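Flowers for the Table: Notes for Session 3
Evening course in home styling, taught by Kirsten Hjaltested

Hello again, everyone, and welcome to those of you who have moved over from the Monday group. As usual I have written up rather more than I will manage to say, so please treat these pages as something to read with a cup of tea afterwards. Bring them back next time if you can, as we shall be scribbling on them.

Last time we talked about colour on walls and how much of it a small room can take. This week we come down to table height, and to the things most of us have in the house already: a vase, a few flowers, the cup or mug we happen to be using. I am very fond of this session. You need hardly any money for it, and you can practise on your own kitchen table before breakfast.

1. Start with the vase

People nearly always start with the flowers, and I understand why, but do try starting with the vase. Put it on the table empty and leave it there for a day. Is it in the way when you sit down? Does it look lost? A slender vase takes up very little room and can stay put through a meal, while a wide bowl will want moving every time somebody brings in the potatoes.

Fill it about two thirds full with cool water, and wash it properly first. A bottle brush does the job, and a spoonful of uncooked rice swirled round with warm water will reach the corners that a brush won't.

2. A small bunch is plenty

Precious Modise, who taught this course before me, used to send her students out with the price of one bunch and tell them to come back with two arrangements. I still think it is the best exercise I know. Most bought bunches are too big for a narrow neck, and once you have pushed them all in, the stems sit bolt upright like pencils.

Take out half. Cut the rest at a slant, strip any leaves that would sit under the water, and let the heads lean a little to one side if they want to. Keep to colours that are near neighbours and add some green between them. Yellow and pale orange with light green is a lovely mixture against white, cheerful but soft, and it will forgive you if one stem is shorter than you meant it to be.
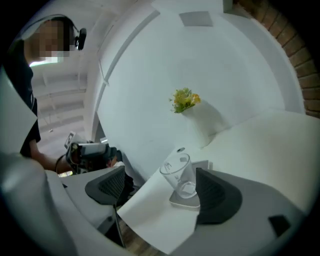

3. Glass, and what sits beside the flowers

Now for the mug! We tend to think of the arrangement as the finished thing and everything else on the table as clutter, but the eye takes in the lot together. A clear glass mug near a vase is a kind neighbour. It picks up the light and doesn't bring in another strong colour. A patterned one can work too – Xolani Xaba brought in his grandmother's last term, and it was the best thing on the table – but it does ask for plainer flowers.

Wash glass by hand if you have the patience, and dry it with a linen cloth that has been through the machine a good few times. New cloths leave fluff.

4. Shadows on a plain wall

Stand a vase close to a white wall and you get a second, softer shape behind it. Move it forward a hand's width and look again. Then try it with a lamp, and once more in the morning. Please do this one at home, slowly, and make a rough sketch each time.

For next time

Make one arrangement using up to 3 kinds of flower and one piece of plain glass. Spend 30 minutes on it, including the washing up, and write a few lines about what you took away.

Skye Pollock has offered to bring spare stems from her garden if May is kind to us, so let her know by the end of the class if you would like some.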